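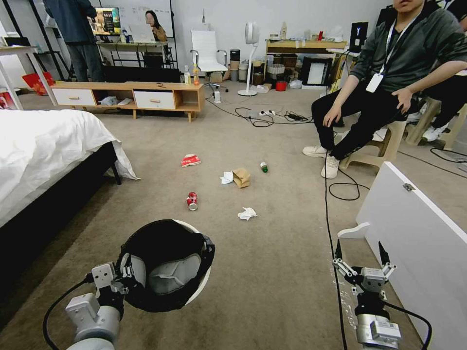 Search this forum: topics, members, tags Go

Trash all over the bedroom carpet: what is your order?

Orley_flat

Hello all. I live in a shared apartment with carpet in every room, beige-gray, the kind that shows everything. After friends visit, the floor of the bedroom is full of cans, tissues, snack bags, paper. I always do it the same way: I put one black bag in the small round wastebasket and carry the wastebasket with me from piece to piece. My roommate says this is slow and I should take a big bag and walk. I would like to hear how other people do it, because this discussion comes back every month and I am a little tired of it.

For information, the room is 241 square feet, with a bed, a low TV cabinet and a desk, so there is not much free floor.

noltus22

Your roommate is right, sorry. A big bag holds everything and you don't walk back. The small wastebasket is full after the first party bag of chips.

Orley_flat

It is not full so fast if you press the bags flat. Also a big bag needs two hands, one to hold it open and one for the trash. The wastebasket stays open by itself.

carpet_and_tea

I am on the side of the wastebasket, but I don't carry it. I tip it on its side, with the mouth to the trash, and the light things I push in with my hand. Paper and snack bags go in very well like this. Then I stand it up for the cans.

Please take the cans first out of the way, however. A soda can lying on its side on carpet can still have a mouthful inside, and if you kick it you have a brown stain in beige wool. I have learned this in November with visitors in the house.

noltus22

Tipping the wastebasket on its side means the liner slides out. I tried it. Everything was on the floor again.

carpet_and_tea

Then your liner is too small. I buy the 8 gallon ones, they are too large for my wastebasket and I fold the extra part over the rim. You can also put a rubber band around it, under the rim. Mine never moved.

lashari_k

May I ask why cans and paper go in the same bag? In my building we must separate. I go around two times. First time only bottles and cans, into a paper shopping bag with handles. Second time everything else, into the wastebasket. It sounds longer but the first round takes one minute, and after it you don't have anything hard under your feet.

Look also at the tops of the furniture in the first round. At my place there is always a juice bottle on the TV cabinet which stays there for a week because everybody looks only at the floor.

Orley_flat

The first round for bottles is a good idea, I will try it. I confess that we put all in one bag and sort it at the container downstairs, and this is the worst part of the evening.

asutberg

I clean rental rooms, so I do this often. Some points from me:

Begin next to the bed. If the duvet hangs over the side, lift it and put it back on the mattress before you start. Tissues and small papers go under there and you find them with the vacuum hose, which is not a nice surprise.

Then pick up the cables. A power strip on the carpet with many cables collects small trash around it, and you cannot vacuum there. Unplug what you don't use, put the strip against the wall, and the floor is suddenly bigger.

Only after this I take the trash. I go from the far corner to the door, so that I finish at the door with the full bag in my hand. Roughly 80 rooms in this way and I have not changed it.

noltus22

From the far corner to the door, yes. With this I agree. But I still use a big bag.

asutberg

With a big bag it is also fine, if the room is big. In a small bedroom the bag drags on the floor and takes everything from the lower shelves with it. I have broken a picture frame like this, it was standing on the floor against a shelf.

lashari_k

One more question for asutberg. Do you vacuum immediately? My vacuum has 700 watts and it does not take chip crumbs well from a carpet with long hair.

asutberg

For crumbs I first use a stiff brush, in one direction, then the vacuum slowly. If there was a drink on the carpet, first a dry cloth, press and don't rub. Vacuum only when it is fully dry.

Orley_flat

Thank you, everybody. So for the moment: duvet up, cables away, bottles in a paper bag, then the wastebasket from the corner to the door. My roommate can hold the big bag if he wants. I will write here after the next visit.

Comments (3)

mirrorlake: The rubber band around the liner works also for the kitchen pail, thank you.

tenthfloor: I would never put the wastebasket on its side on my carpet. The rim is the dirtiest part of it.

carpet_and_tea: Then wash the rim, it takes half a minute in the shower.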